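本期设备手记:开门机器人的仿真工位,从头调一遍

7月刚过半,开门组的群里就热闹起来了。Saventon楼里那套做开门任务的仿真工位(大家都叫它Wan)换了新的夹爪模型,旧的校准参数全部作废,得从零来一遍。写这一期的时候我特别兴奋,因为我自己跟着弄了整整四天,学到的东西比过去半年翻文档学到的还多!下面把过程写下来,给准备动自己工位的同事做个参考,也给暂时用不上的同事看个热闹。

先说这次是谁在弄。主要是Ragnheiður Damgaard,她管着Wan的场景文件和夹爪模型;Josiane Bailly管渲染和相机那一侧。我负责递咖啡、记笔记,以及在她们吵到坐标系问题的时候假装自己听懂了(第三天之后是真的听懂了,很骄傲)。

为什么要重调

Wan的任务很单纯:夹爪靠近一扇门,找到合适的位置,把门打开或者关上。门的样式、墙的颜色、光照、初始位姿每一回合都会变。单纯归单纯,里面每个环节都连着别的环节。夹爪模型一换,手指的长度、指面的朝向、指尖碰撞体的厚度全变了,原先写死在脚本里的那些偏移量就会悄悄出错。

最麻烦的是“悄悄”两个字。程序不报错,日志干干净净,回合照跑,成功率却往下掉。Ragnheiður换完模型当天跑了1000个回合,其中194个在接触阶段就停住了,手指顶在门板的凸起线条上,既不滑也不退。她把这批回合全挑了出来,一个一个看回放。换我看到第二十个大概就放弃了,她看完了,还做了张表!

从表上看,问题集中在两处:指尖碰撞体比看得见的网格厚了一圈;腕部相机的安装位姿沿用了旧夹爪的数值。这两处加在一起,画面里手指离门还有一段距离,物理引擎已经认定碰上了。

第一步:先把模型摆正

动手之前,Ragnheiður先把旧的场景目录整个复制了一份,改成只读。她说以前吃过亏,改着改着忘了原始值是多少,最后只能去翻别人的邮件附件。复制好之后再导入新夹爪,检查三件事:单位是不是米,原点在不在法兰中心,手指开合的轴有没有反。

单位这条听起来像废话,可是厂商给的网格经常是毫米,导进来之后夹爪比门还大。我们这次倒没遇上,原点却偏了。她在法兰处加了一个空的坐标节点,把夹爪整个挂在节点下面,以后再换模型只动节点里面的东西,外面的运动学链一行都不用改。这个做法我强烈推荐,文件结构一下子清爽了很多。

开合轴的检查很快:给一个全开指令,看两根手指是不是往两边走;再给一个全闭指令,看指面贴合时有没有互相穿过去。穿过去一点点是允许的,穿得多了,就回去改关节限位。

第二步:重做指尖碰撞体

旧的碰撞体是自动生成的凸包,省事,代价就是胖。门板上有凹下去的部分,也有一圈圈带斜面的线条,胖碰撞体一靠近就会提前蹭到线条边上。新的做法是把每根手指拆成几个长方体,贴着网格手工摆,指尖那一块单独做,并且把边缘的接触余量调小。

摆长方体这件事意外地让人上瘾。我摆了左边那根,Ragnheiður摆了右边那根,然后她把我的删掉,用镜像复制了她的。(合理,完全合理。)

改完以后,她挑了之前停住的那些回合重放,用同样的随机种子、同样的初始位姿。这一点请大家一定记住:比较前后效果的时候种子要固定,换了种子再看成功率,看到的是运气。

第三步:腕部相机

轮到Josiane上场。腕部相机挂在夹爪后方,往前看,夹爪本体和手指要同时进画面。策略网络是靠这个视角判断手指和门之间关系的,相机位姿差一点,学到的东西就歪一点。

她先把相机从旧节点上拆下来,重新挂到法兰的坐标节点下,再按新夹爪的外形一点点调俯仰和前后距离。判断标准有两条:两根手指的指尖都得看得见,夹爪本体不能占掉太多画面;手指之间的缝隙要能透出后面的门面,这样在靠近的最后一段,网络还有东西可看。

调的时候她用的是斜着的初始位姿,门在画面里歪得很厉害。我问为什么不摆正了再调,她说摆正的时候什么位姿看着都挺好,歪的时候毛病才会跑出来。试了一下午,果然如此!同一组参数,正面看舒舒服服,一转过去,有一根手指就跑到画面边上去了。

夹爪本体上沿那排深灰色的小三角也帮了大忙。Josiane拿它们当对齐参照:每改一次位姿就截一张图,和上一张叠在一起,看三角的位置挪了多少,比盯着圆滑的外壳边缘猜要准得多。

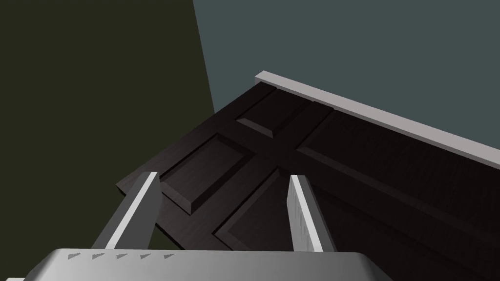 第四步:光照和材质

相机定下来以后,接着看光。深色的门是Wan里最难的一类:木纹本来就淡,光一暗,线条和平面就糊成一片,网络分不清哪里是凹进去的板,哪里是凸起来的边。Josiane的办法是让斜面边缘保留一点高光,强度不用大,够把轮廓勾出来就行。

手指这边正好反过来。浅灰色的指面在亮光下容易过曝,边缘白成一条,细节就没了。她把指面材质的粗糙度往上提,又把环境光往下压,来回几轮才找到两边都能接受的范围。最后写进配置的是一个区间,每个回合在区间里随机取值,墙的颜色也照旧随机换。

这里有个小坑值得一提。随机区间的上下限分别放在两个文件里,改了一个忘了另一个,程序会默默使用默认值。我们第三天晚上就栽在这里,看了半天截图,越看越觉得灯光没变,最后发现确实没变。Ragnheiður已经把两个文件合成了一个,同步的时候请留意,旧的灯光配置文件不要再用了。

第五步:小批量验证,再放大

全部改完后没有急着跑大批量。先跑200个回合,门型、墙色、初始角度都打开随机,只看接触阶段的表现。看三样:手指第一次碰到门的时刻,画面上是不是也碰到了;接触力有没有突然的尖峰;停住的回合里,手指停在什么地方。

小批量跑完,两个人坐在一起看回放,意见不一致的回合单独标出来。标出来的多半是手指擦着线条滑过去的情况,Ragnheiður觉得算正常接触,Josiane觉得真实的门上这样会刮花漆面。最后的处理是保留这些回合,但加一个力的惩罚项,让策略自己学着绕开。我很喜欢这个结果,两边的道理都留住了。

大批量的训练安排在下周一启动,用的是Joltlow队列,和Teltandale那边的抓取任务错开时段。结果出来之前我先忍住不报数字(忍得很辛苦!)。

日常维护怎么做

工位调好以后,保养也得跟上。Ragnheiður列了一张单子贴在共享目录的首页,我抄在下面:

每次更新物理引擎版本,先用固定种子重放那批停住过的回合,再跑别的。
夹爪模型、相机位姿、灯光区间各自单独提交,不要混在一次改动里。
改完相机必须附上斜角初始位姿下的截图,正面的不算。
碰撞体改动要打开碰撞显示检查一遍,手指和门板都要看。
配置文件里不许留没有注释的数字。

最后一条是冲着我来的。我在脚本里留过一个孤零零的0.03,第二天自己都想不起来它是什么,查了一个小时。它是相机的近裁剪距离,现在已经有注释了,注释很长。

想自己试试的同事

Wan的新版场景已经放在共享目录里,打开就能用,入门不需要会写控制器。建议先载入一扇深色门,把初始角度拉到最斜,手动驱动夹爪慢慢靠近,同时打开碰撞显示和腕部相机窗口,来回对照着看。玩上半小时,对坐标系和接触余量的感觉会比看一天文档强得多,我就是这么过来的。

八月Josiane会开一次动手课,专讲相机位姿和光照区间,每人带一个自己的工位文件来现场调。名额有限,想来的请直接回复本期邮件,写上你用的夹爪型号和目前最头疼的问题。有截图的话一起发过来,斜着的那种最好!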